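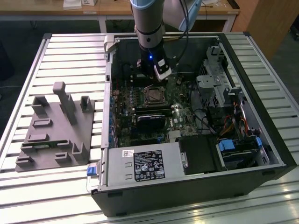
Kwadwo Nutsugah asked me yesterday if the robot cell at Travthorpe means that fewer people will open old computers by hand next year. I promised him a proper answer, so this is a short thread.

1/ First the job itself. We take retired office desktops apart for parts and metal. Last July our line handled 2872 towers, all with human hands. Side panel off, memory out, cards out, power supply out. Your wrists know it by Friday.

2/ The arm now takes a part of this. It reaches into the open case from above, and a person decides what it should try next. Management calls the project Rutameo. On the floor we say only "the arm".

3/ What changed for me: I lift less and I look more. Before, I did not need to explain how I release a latch. Now I must write it down step by step, for each model of case. I have 343 such notes and my spelling has improved.

4/ What did not change: cables. Every office has tied them in its own way and the old cases are full of surprises. For a bad tangle we still call Derik, and he is faster with two fingers than any program I have seen.

5/ About jobs, Kwadwo. Three of my colleagues moved from the benches to the cell, with training on paid time. Two others did not want it and went to sorting. They kept their wage, but they lost the company of the bench, and I think this was not discussed enough.

6/ My own wish is small. The notes we write are skilled labour and they should count when our pay grade is reviewed. I have asked Mousavi to put this on the agenda - no answer yet. I will post here when I have one.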